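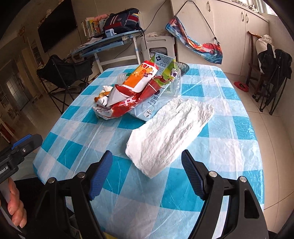 Blue pads closing in on a tissue, with a pile of empty packaging behind it.

Search jobs Enter keyword or town

Posted in: Jobs > Workshop & Repair > Part-time

Gripper bench technician, Skolance, Ballport

Hi! I'm Lenni Leinonen and I run the gripper bench at Skolance, and I badly need a second pair of hands on it. We have 13 pairs of hand-held grippers going out to people's homes and coming back again, and until now the person who gets them ready, cleans them, fixes them and sends them back out has been me. I love the work (I really do, I'd happily talk about pivot pins all afternoon) but I'm behind, and the shelf of units waiting for attention is getting longer than the shelf of units ready to go.

The people who take them out do ordinary chores with them. Clearing a table, picking up wrappers and tissues and cartons, that kind of thing. Then the units come home to us with orange juice in the hinges and it's our turn.

What you'd be doing

Mostly you'd be following one pair at a time through the bench, start to finish. A pair comes in and you read the note that came with it, if there is one. Then you wipe it down and look at the pads. They have ridges, and the ridges are what does the gripping, so if they're packed with crumbs or something sticky the fingers will slide right off a thin sheet of paper. A soft toothbrush and warm water gets most of it. Don't use the solvent from the blue cupboard! I did that once and ruined a set.

After the pads come the linkages. Work the fingers open and closed slowly and feel for grit, then check each pivot pin for side play. If a pin has worn, it comes out and a new one goes in, and you note it in the log with the unit number. You'd be surprised how much a little slop at the pin turns into at the fingertip. One pad arrives before the other, the tissue gets shoved sideways and the person holding the thing thinks they're being clumsy.

Next is closing alignment. The two pads should meet flat along their whole length. I check with a strip of tissue: close on it, tug gently, and see whether it holds at the tip and at the base. If it only holds in one place, you loosen the finger mount, shift it a hair and try again. Some days this takes two minutes and some days it eats the morning. Unit 8 has been my personal enemy all year and I would be thrilled to hand it over to you.

Last of all there's the camera on top. Clean the lens, check that the mount hasn't crept, and record a short test at the practice table, picking up whatever's lying there. We try to have a good mix of soft, slippery and awkward stuff on it. Watch the recording back before you sign the unit off, please, all the way to the end. I want to see both fingertips the whole time and no wobble in the picture when the fingers close.

About once a month you'd ride along to our other room in Wosesport to swap out units and pick up the broken ones. The van belongs to us and I do the driving unless you'd like to.

Who I'm hoping to hear from

Somebody who likes small mechanical things and doesn't get cross with them. Bike mechanics, sewing machine people, watch tinkerers, someone who has kept an elderly printer alive for years, all very welcome. You don't need a degree and you don't need to have touched a robot before. I can teach you the grippers. What I can't easily teach is writing down what you did, so if you're a natural note keeper please say so in capital letters.

Good close-up eyesight (glasses are fine, I wear two pairs) and steady fingers matter a lot. There's some lifting of cases, none of them heavy. You should be okay with mess, too. Things come back smelling of soup.

If you know your way around a 3D printer that's a bonus, we print our own drilling jigs and I am not very good at it.

Hours and pay and so on

It's 2 days a week to begin with, and you can pick which ones as long as they stay the same from week to week. I'd like you to start in November. It's paid hourly, and I'll tell you the rate on the phone before you spend a bus fare coming to see us. Tools are provided, but bring your own tweezers if you're fussy about tweezers. The bench is on the ground floor of the Peltonen building, round the back by the loading door, with decent daylight, a kettle and a radio that gets one station. No stairs. Parking is easy before nine and awful after.

The job is for six months, and then we sit down together and see if it should carry on. I hope it will, there's plenty of work.

How to apply

Write a page or so about yourself and tell me about one thing you've repaired, what was wrong with it and what you tried first. I don't mind if it broke again afterward. A regular résumé is fine as an extra but I'll read the repair story first.

Hand it in at the Peltonen front desk or mail it to Skolance, Box 1804, Ballport, marked for Lempi Koskela. Lempi sorts the applications and sets up the visits, so she's the one who'll call you. If you get a visit, expect an hour at the bench with me, a screwdriver and a gripper that needs its pads changed. It isn't timed and you can ask me anything you want while you do it. Wear sleeves you can roll up.

Posted October 11, 2023. I'll keep reading applications until the place is filled, and everyone who writes gets an answer.

Lenni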